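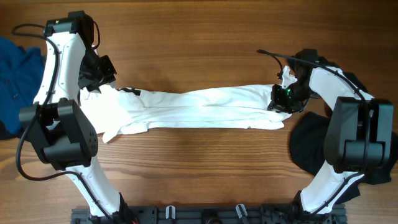 I went to the Grullora open day mostly to find out whether anyone still folds a white jersey better than my mother did. The flyer promised "garment care at its finest," and I have paid for enough bad laundry to distrust a flyer. Grullora washes and folds for sports clubs and a few hotels, and it opens the building to the public once a year, usually in October but this time in spring. The part I cared about was the folding. At the wooden table a long white piece of cloth was held out straight by both ends, and I'll admit that is how my mother started too. Get the length of it under control first, then worry about the rest.

Home Visits Reviews Archive About

Our guide was Fidel Daza, pleasant and quick, and a little too fond of the number 470. That is how many pieces the place is supposed to turn out in a shift. I asked whether that meant folded or just washed. He said "finished," and I asked what finished meant, and by then we were walking again.

My trouble with white sportswear is that it shows everything. A gray sweatshirt can be folded by a child and look fine on the shelf. A white shirt with a placket down the front has to be lined up on that strip or the whole thing leans to one side, and once the big print on it has been creased across, you see the crease from the bleachers. I told Fidel this. He said their customers were very happy.

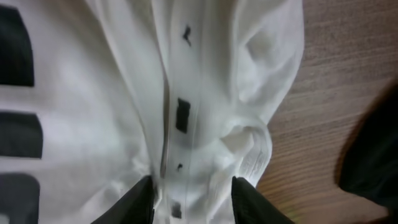 The washing hall was loud and warm and had the same smell as every other washing hall. They run Ultberg machines, bought used, and a pressing line from Van Dusen that was switched off for the visit. A sign said it handles 206 sheets an hour. I would have liked to see ten. Marcus Castellanos, who had come along for the free coffee, wanted to know about mending, and was told that mending goes out to Clerkidero across town. So the place with the finest garment care doesn't own a needle.

I went back to the table at the end. Wood is a decent surface for this, better than the slick tops most laundries have, where a knit slides away from you as you work. I still think they let cotton get pulled too tight. Twist a knit and drag it, and you will be smoothing that spot for a long time afterward.

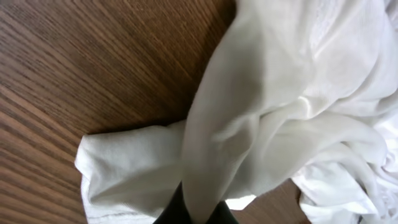 The price list was by the exit. A season contract for one team is $525, pickup included, and the small print adds a charge for stains that I read twice and still couldn't work out. Marcus took a copy for his softball league. I took one too, but I'll go on doing my own whites for now.

Parking is free behind the building. The coffee was good.

Last updated May 4, 2019
14 comments | Share | Print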